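Notes for Friday talk, the Lastier kit review. Keep to time!! Kavinda is doing slides, I just talk.

**Open**

- Who has packed boxes for a living? Hands up. (wait)
- What's on offer: Lastier, two arms, wrist cameras, software, support by email. Sold by Grirora as a "bench kit." You bring the table.
- We had it through September. I ran it, Nusrat kept the log, Gwenllian asked the awkward questions about money.
- Say up front: we paid for the trial ourselves, nobody at Grirora has seen these notes.

**What's in the crate**

- Arms, grippers, cables, cameras, a printed guide. Guide is good. Page on cable routing is not, skip it and do your own.
- Setup took Mitali one morning. Took me a day and a half. Take the average, ha
- Pointed fingers come as standard. Wide pads are extra. ASK before you order, they don't bring it up.

**What we wanted from it**

- Small returns. Shoes, boxed gifts, bagged toys. Mixed sizes, shiny stuff, things that flop.
- Our old Arix unit did one box size and sulked at anything else.
- Slow down here, poeple will want to look.
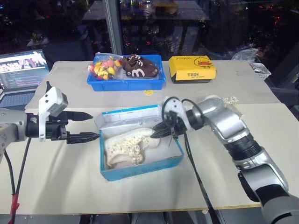 Shoebox job, then a wrist view with a label in it.
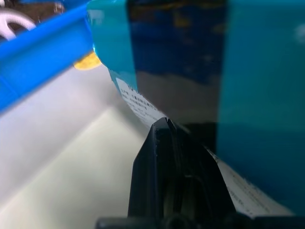
**Results, quick**

- 377 attempts in the log. First-try success on rigid boxes 81 percent. Say the number twice.
- Soft bags much worse. Didn't work out a percentage, we kept changing the bags and it wouldn't be fair.
- Shoes in between. Toe first fine, heel first it drops them. Lids: one arm holds, other arm lifts, works when the lid is stiff.
- Teaching a new job: 5 demos was enough for a plain carton. Shoes wanted a lot more, Yamuna will take that question, it's her part.

**Gripes**

- Cables. They hang and they drag. We taped ours, retaped, taped again.
- Close-up view goes soft on small print. If you need to read labels get a separate scanner, don't count on the wrist camera for it.
- Glossy cardboard and overhead lights = bad depth. Moving the table helped more than the software update did.
- Software update logged us out mid-run. Twice.
- Support answers well but only mornings, their time

**Versus the Sultana package**

- Sultana is one arm, cheaper, faster on cartons. If all you do is cartons buy that.
- Can't hold and lift a lid with one arm. We tried a clamp. Don't.
- Gwenllian's cost sheet is on the back table, take one, she printed to many.

**Would we buy it**

- Yes for the returns bench, with wide pads, and if they fix the logout thing.
- No for the main line. Too slow, and I don't want to be the one taping cables at 6 am.
- Nusrat disagrees with me on the main line. Let her say why, she has the log open.

**Questions**

- Likely: noise (fine), floor space (one big table plus room to walk behind), warranty (read page 2 of the contract, seriously)
- If someone asks about leasing, send them to Kavinda.
- Leave the slide with the contact email up. Unplug my laptop, not the projector, like last time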